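June 2019

## Fabric care: colour loss in dark cottons

The Bekville wash trial has now finished its first stage. The aim was to find out how much of the fading in black and navy cottons comes from water temperature and how much from abrasion. Swatches of two fabrics, Zustuso jersey and Tudov twill, were put through 40 cycles each in a front loader. Colour was read before the first cycle and after every sixth.

At 40 degrees the jersey lost more colour than the twill in every reading. Turning the sample inside out made a larger difference than dropping the temperature. Spin speed mattered less than expected - samples spun at 900 rpm could not be told apart from those spun at the higher setting.

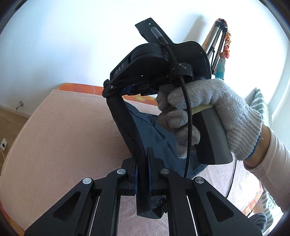
### Drying and folding

Line drying in full sun undid most of the gain from a cool wash. Samples dried in shade held their colour best, with the tumble-dried group in between. Fading along fold lines was also recorded. A hard crease exposes a narrow ridge of fibre, and that ridge rubs first. Dark garments stored folded should be refolded along a different line every few months, or hung if the shoulder seams can take the weight.

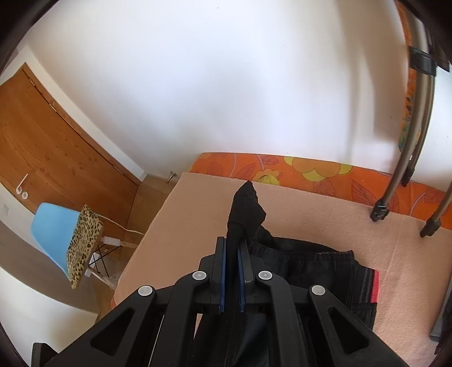

*Reading time: 2 minutes*

Detergent is the open question. The Herrero liquid used throughout contains no optical brightener, so the figures should not be applied to general-purpose powders. A second stage with a brightened powder begins in November, using the same jersey and a heavier twill. Load size will be fixed at 6 kg, as the present results include several underfilled drums.

Members who want the full table of 67 readings can ask for it at the Bekville desk. The twill data for cycles 30 to 36 is being rechecked and is marked as provisional.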